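Ticket 399: gripper swap in sim, fingers stall short of closed
Status: Open, workaround in place
Opened by: Tatsuya Koyama
Site: Zarnville sim bench
Opened: May 4, 2024
Component: Vudlow controller, two-finger gripper profile

Problem
Swapped the old Wu gripper model for the Zustonley two-finger one, same arm, same table, same controller. Close command goes out, fingers move, then the controller reports "grasp timeout" and backs off. Happens on the small block task. Old gripper didn't do this, or not with this message anyway.

Want to know if its the gripper model, the controller profile or the task setup before we pick one for the spring comparison.

Setup
Arm: unchanged from the February runs. Mounted toward the back of the table.
Camera A: wide, whole table.
Camera B: close, looking past the fingers.
Controller: Vudlow, default gains to begin with.
Task: come down over the small orange piece next to the long strip, close, hold, lift.

Arm pose for the approach, tip down over the parts:
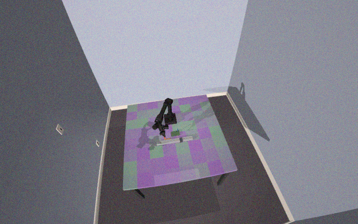
Does the timeout count from the close command or from first contact?
From the close command. Contact doesn't reset it, so a slow approach of the fingers eats into the same window.

Log

Entry 1
Reran with the old Wu profile on the old gripper. No timeout. So the task file loads fine and the arm reaches the pose. Put the new gripper back.

Entry 2
New gripper, default gains. Timeout on the first try. Ran it again, timeout. Saved both traces. Finger position curve goes flat before the target width, force reading sits just under the "held" threshold. Controller thinks it never got a grip.

Entry 3
Changed the arm speed to half. Same thing. Put it back. Didn't expect much from that one but wanted it crossed off.

Entry 4
Checked the gripper file. Finger travel limit is there, joint names match. Tool offset was still the Wu one!! The new fingers are longer so the tip was ending up too low. Fixed the offset, reloaded. Approach height now reads right in the log. Timeout still there though, so that was a second bug, not this one.

Entry 5
Target width in the profile is 2 mm. Thats narrower than the block. Controller waits for the fingers to reach 2 or for force to pass the threshold, whichever is first. Fingers can't get to 2 with a block between them, and force is capped low by the default gain. So neither one ever trips. Old profile had a much lower threshold, which explains why nobody saw it before.

Entry 6
Raised the close gain from 4 to 13, left the threshold alone. Closed, "held" came up, no timeout. Repeated with the same seed, same result. Switched to camera B to see where the fingers land on the block.

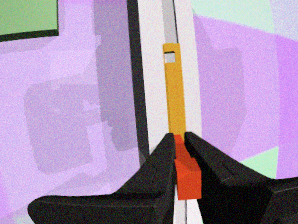
Camera B, fingers on the block at the near end of the yellow-orange bar.

Entry 7
Camera notes while I'm here. A is good for arm pose and not much else for this ticket, fingers are tiny in it. B is the one to use for finger placement. Both are grainy at the current render setting. Raising samples would help but slows the batch a lot, leaving it.

Entry 8
Tried the middle option too: default gain, lower threshold. Gets "held" but the force trace wobbles and I don't trust it for the lift. Gain change is the better fix of the two I think. Would like a second opinion on this from whoever wrote the profile.

Workaround
1. Load the new gripper file, not the cached one. Restart the controller after or it keeps the old offset.
2. Set close gain to 13.
3. Leave threshold at default.
4. Record camera B for every run, camera A once per batch.

Still open
- Lift with the new gain not logged yet. Only checked close and hold.
- Does the higher gain shove the block sideways when the approach is off center? Need runs with the start pose shifted left and right.
- Wu gripper should get the same gain and threshold or the comparison isn't fair. Right now the two profiles differ in both.
- Error text. "Grasp timeout" says nothing about which condition failed. Asked for the finger width and force to be printed along with it.
- Other parts on the table not tried at all with the new fingers. Dark green block next if there's time.

Attached: traces from entries 2, 5 and 6, gripper file before and after the offset fix, Vudlow profile diff.

Next update after the shifted pose runs. Please don't close this one, the offset fix is in but the gain is only set on my copy.
TK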